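Plirnari Learning Pages
Home | Topics | Machines | For Teachers | Glossary
Last updated: January

How Engineers Choose a Robot's Hand

A robot arm is very good at moving from one place to another. To do useful work when it gets there, it needs something at the end of the arm. Engineers call this part an end effector. When it is made to hold things, it is called a gripper.

There are many kinds of grippers. Some have two flat fingers that close like a pair of tongs. Some have fingers made of several links, which are stiff pieces joined together so that they can bend. Others have no fingers at all and hold an object with suction, the way a wet cup can stick to a smooth table.

At the Hesdale workshop, students and staff compare grippers before one is chosen for a job. This page explains how the comparison is done.

Making the test fair

In a fair test, only one thing changes at a time. If the gripper is changed, then the arm, the speed, the lighting and the objects must all stay the same. Otherwise it would be hard to know what caused a better or worse result.

In its latest comparison, Hesdale tested two grippers. The first, called Illo, has two short fingers. The second, called Myklebust, has longer fingers made of links. Each gripper was given 12 objects to pick up, including a sponge, a wooden block, a metal bolt and a paper cup. Every object was tried many times, and by the end of the comparison the team had written down 656 tries.

A try was marked as a success only if the gripper lifted the object, held it still and set it down again without damage. A crushed paper cup did not count.

What the team learned

Illo was quicker with small, hard objects. Its short fingers did not bend, so they met in the same spot each time. Myklebust did better with round and soft objects, as its links could settle against a curved side. It needed more space to open, however, and this made it slower near walls and corners.

Neither gripper was the best at everything. For this reason, the workshop keeps a chart that matches each gripper to the jobs it does well. The chart now has 19 jobs on it.

Where does the camera go?

A robot also needs a way to see its work. One choice is to fix a camera to a stand nearby. It can see the whole work area, but the arm may move in front of it and block the view. Another choice is to attach a small camera to the robot's wrist. A wrist camera travels with the gripper and gets a close view of the object. It will often see parts of the gripper as well, and those parts can hide something important.

Engineers often use both kinds together - one for the wide view and one for the close view.

The controller

The controller is the computer that tells each motor how far to turn and how fast. When a person guides the robot, the controller must also turn the person's movements into movements of the arm. A controller that reacts too slowly makes a robot hard to steer. One that reacts too strongly can make the arm shake. The workshop tries each new setting at low speed first, with the stop button within reach.

Harder work: the inside of a computer
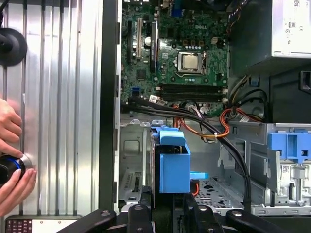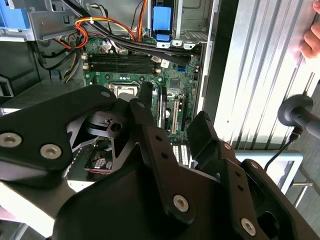
Crowded spaces are among the most difficult tests for any gripper. On an open table, there is room for fingers to spread apart and come in from any side. Inside a computer case, the path is much narrower. Thick black cables sweep across the green circuit board, and the orange and red wires are held together by a small white cable tie, so a finger reaching for the board has to be steered past all of them. A gripper with wide links must be turned to the right angle before it goes in. The team looks at how close the fingers can get to a part, how much of the part the wrist camera can still see, and whether the gripper can come out again without catching on a wire.

Try it yourself

Ask an adult for a pair of kitchen tongs and a pair of oven mitts. Collect 12 small objects that will not break. Pick up each object with the tongs, and then with a mitt on your hand. Make a table with two columns and record which ones you could lift. Next, put the same objects in a shoebox and repeat the test. Compare your two tables and look for objects that became harder to lift when they were in the box.

Classes may share their tables with Plirnari through a teacher. New tables are added to the site on Friday.

Shares: 19 | Comments: 12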